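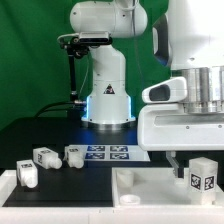
Armistice, ceasefire, peace treaty: which one ends a war?

netby37
Posted 5/14/25

I'm writing a short paper on how wars end and I keep getting stuck on the words. My draft says the Korean War ended in 1953. My instructor wrote "did it?" in the margin and nothing else. I know there was an armistice. I had assumed that was an old word for a peace treaty. Then I read a news story that used "truce" and "ceasefire" for the same conflict, two paragraphs apart.

Is there a real legal difference, or is it mostly what reporters feel like calling it? The limit is 700 words, so I can't spend a page on definitions. I also need to know if I should take the sentence about 1953 out.

andrade_atlas

There is a difference, although people are loose with it.

A ceasefire is an agreement to stop shooting. It can cover one city for a few hours so that aid trucks can get in, or it can cover the whole front with no end date. It can be written or spoken, and one side can declare one without the other. "Truce" is used for much the same thing and has no strict meaning of its own.

An armistice is more formal. It is usually a written document signed by military commanders or government delegates. It sets a line, says where troops have to go, and often covers prisoners and how violations get handled. The traditional view is that it suspends the fighting while the legal state of war goes on. Many lawyers now say a general armistice with no end date does more than that, so you'll see both views in books.

A peace treaty is a deal between governments that settles the war itself. It can deal with borders, reparations, and diplomatic relations, and it normally has to be ratified at home.

For your paper, the Korean armistice was signed in July 1953 and a peace treaty never followed. South Korea did not sign the armistice. I would write "the fighting was halted by an armistice in 1953" and leave the rest of the sentence alone. World War I is a good comparison if you have room: armistice in November 1918, Treaty of Versailles in June 1919. The armistice had to be extended more than once in between.

zuvorum

It's just politics. If a government wants to look like it won, it says peace, and if it wants to keep its options open, it says ceasefire. I wouldn't waste space on it in a short paper.

brira3356

The answer from andrade_atlas is the one to use. I'd add that some wars end with none of these. One side surrenders, or the troops go home and no paper is ever signed.

Check the text of the document you are writing about and don't go by the title. The Korean agreement says in its preamble that it is meant to stop hostilities until a final peaceful settlement is achieved. You can quote that in one line and it answers the margin note.

netby37

Thanks. I changed the sentence and put the preamble in a footnote. Footnotes don't count toward the limit.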